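Home Workshop Kitchen Shed & Garden Tips by Post Search

Two arms on one bench: tips from our first winter
by Loretta Ostrowski

We have had the pair of arms up and running in the Bunting workshop since the clocks went back, and I promised everybody on the tea rota that I'd write down what we've learnt before we all forget it. I'm a kitchen fitter by trade and came to this knowing a good deal about worktops and next to nothing about robots, so forgive me if I go on about the bench more than the clever bits (the bench matters more than you'd think!).

Start with the top. Ours is plain white and I would choose it again, though it does show every crumb and pencil mark. A wipe with a damp cloth and a dry one after it is all it wants. Please don't use spray polish, however nice it smells. We did once, and the cups went skating off at the slightest nudge and we spent most of an evening getting the shine back off.

Then there's your light. With one lamp to the side you get great big soft shadows of the arm lying right across the table, and when you're new to it you will find yourself watching the shadow of the jaws and thinking you're nearer the thing than you are. Crouch down and look along the table at cup height before you close anything. I still do it every time, knees permitting.

Cables next. Leave a good easy loop where the gripper lead runs back under the wrist, then swing the wrist slowly by hand through everything you mean it to do, with the power off. If the loop goes tight anywhere, give it more. If it dangles low enough to sweep the table, take a bit back. We use the soft reusable ties from Vastero, the sort gardeners put round tomato plants, and we never do them up hard against a connector. 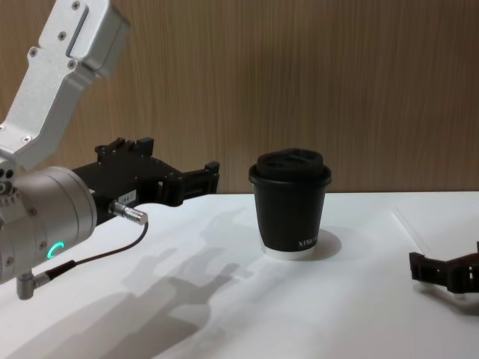
For practice pieces, takeaway cups are a joy. They're light, they don't mind being dropped, and there is always somebody coming in with one. Rinse them and let them dry overnight, and keep the lids on, as a lidded cup holds its shape far better when the jaws close on it. Once you're getting on well, put a handful of dry rice in the bottom and try again, and you'll soon see whether your grip is as good as you thought it was. I wouldn't go near water until you've had a whole week without a spill of rice.

Come in level, with the jaws well open, and stop short of the cup to check before you go the last little way. Move one arm at a time to begin with and park the other where it can't be bumped. Our working program is called Plurnar (it was somebody's cat) and it has a slow setting that I'd gladly leave on for ever.

Check your screws on the first of the month. I go over the outside ones with a hex key, just a gentle test, and write the date on the card by the door.

The next open bench is 9 Dec 2023, with mince pies, and Zomuvmont have kindly said we may borrow their long table for the coats. Bring your own cup, and I shall probably ask you to leave it behind when you've finished.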